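January 4, 2019

The thirty-day no-spend month, and why I don't buy it

Every January the same challenge comes round again. Buy nothing but food and gas for 30 days, write down how you feel, come out the other side a calmer person with money in the bank. Three blogs I follow started it this week. One of them sells a printable tracker for 12 dollars, and I would have thought that breaks the rule on day one.

I tried it two years ago, so I am not throwing stones from a distance. I lasted the full month. I also bought a coat, a set of pans and a train ticket to Urumville in the first week of the next month, all of which I had been thinking about since the second day of the challenge. When I added it up in March I had spent more over the two months than I had over the same two the year before. Maybe I did it wrong. The comments on these posts are always full of people who did it right, though I notice they rarely mention what came after.

My trouble with it is that it treats spending as one thing. Most of my money goes out on rent, heat, the car and the dentist, and a challenge can't touch any of that. What's left over is small. If I skip the coffee at Crabtree every morning I save a little, sure, but I also stop seeing the only people I talk to before noon. The tracker has no box for that.

Then there is the list of exceptions. Gifts are allowed. Repairs are allowed. "Things you already planned to buy" are allowed, and I would like to meet the person who can't make a plan out of nearly anything. By the time you get to the bottom you have a normal month with a name on it.

I do believe in one part, and that is waiting. If I want something that costs more than 300 dollars I write it on a card and leave it in the kitchen drawer. Half the cards in there make me laugh now. A bread machine. A kayak! I live 13 miles from the nearest water you could put a kayak in, and I have never been in one.

Furniture is where the waiting gets tested. The Clumiston outlet has had a "last days" banner up for as long as I have lived here, and Flomora sends me a catalog I never asked for, and both of them would like me to think a sofa is an emergency. It isn't. Mine is ugly and sags on one side and I have been cross with it since the day it came up the stairs. I can be cross with it for another year.
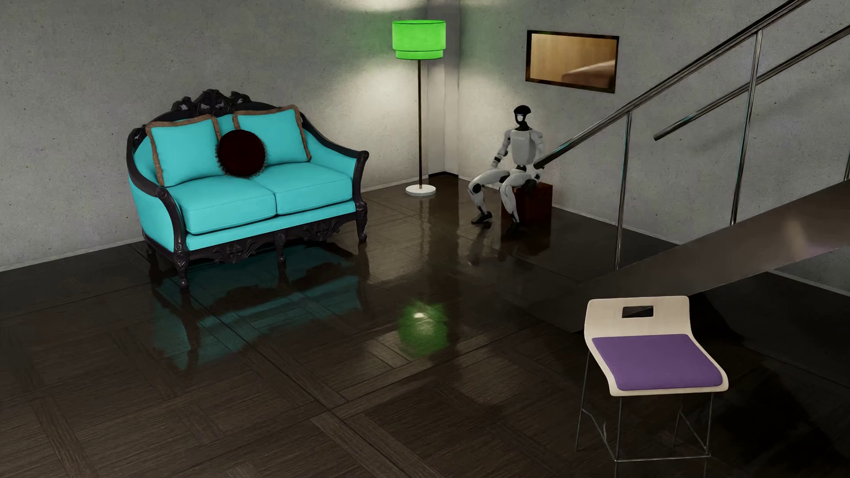
Issue 12

Carved crest along the back, turquoise upholstery, fringe on the cushions. I can see the appeal, and I can also see myself dusting all those scrolls with a cotton swab. A two-seater is plenty for me. Still, I would want to sit on it before I believed a word about comfort, and I would want to know what the fabric does when somebody spills soup on it. The card went in the drawer with the kayak.

So no challenge for me this year. I am going to cancel the streaming service I forgot I had, call the insurance company and sit on hold for as long as it takes, and keep using the drawer. If you are doing the month, fine, good luck with it – but keep your receipts from the month after as well and add those in. I would like to see the numbers from somebody who isn't selling the tracker.

Comments are open until Sunday. Please don't send me links to budgeting apps.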